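Flesedness: bench cell purchasing and data notes

What this is

Flesedness is a small set of recordings from a two-armed bench cell, plus the shopping list that made the cell possible. The recordings are in data/. The shopping list is in budget/, and judging by the mail we get, it is the part people want. This file covers both.

If you are planning a similar bench, read the budget sheet before the quotes. The quotes are better written, but the sheet has the cables in it.

What we asked for and what we bought

The first request was for 2 arms, 2 grippers, wrist cameras and a table. Purchasing at Prevgate approved the arms in a single afternoon and then held the table for 3 weeks, on the grounds that we already had tables. We did. They wobbled.

Arms and grippers came through Vávra as one order. Ask for the brackets on the same order. Ours were left off, and a bent piece of metal bought by itself attracts the same delivery charge as a robot.

Tabletop: white, smooth, wipes clean. It shows every shadow, so put money aside for lighting if your model minds shadows. Ours has been told not to.

Task props: paper cups, pens, markers. They come out of the stationery budget, which has never been so closely audited.

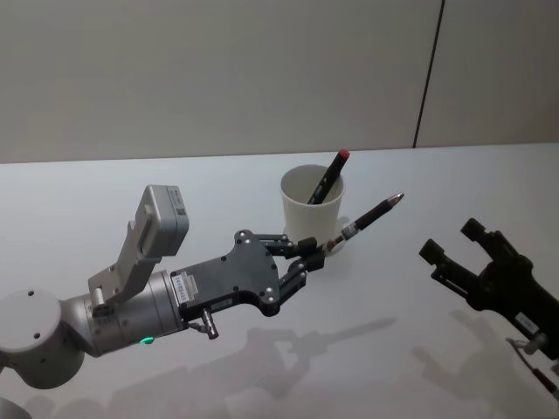
Pen and cup task, head view. Left arm holding the pen, right gripper open.

The task set is deliberately cheap. Pens are thin, shiny at one end and awkward to pass from one gripper to another, and a lost one costs less than the form needed to report it. We looked at a boxed set of standard test objects and decided that the same money was better spent on spare fingers.

Lines people forget

- Spare gripper fingers. Order them with the grippers. Lead time on ours was 12 weeks -- the grippers themselves were quicker.
- Cables and strain relief. Whatever length you measured, the arm can reach further.
- Camera mounts, as above.
- Storage. Video from several cameras fills a disk faster than a purchase order for a disk can be signed.
- Someone's time. Not in the sheet, because there was no column for it.

Files

budget/requested.csv -- the original request, kept for morale
budget/actual.csv -- what was paid, before tax
data/head/ -- head camera video
data/wrist/ -- wrist camera video
data/joints/ -- joint positions and gripper state
notes/faults.txt -- faults, in the order they annoyed us

Known limits

One table, one style of cup and one plain wall behind it. A model trained only on this will be very good at our table. Lighting was changed in August when we moved a lamp, and the earlier recordings have not been redone. Prices are what we paid and will not match yours. Labels on the hardware may be readable in some clips; please don't ring us to discuss the serial numbers.

Next round

We have asked Sutura for a price on a second cell. The draft is budget/next.csv and it includes the brackets. Comments and corrections to Eleni Ristić, who keeps the sheet and would like the column headings left alone.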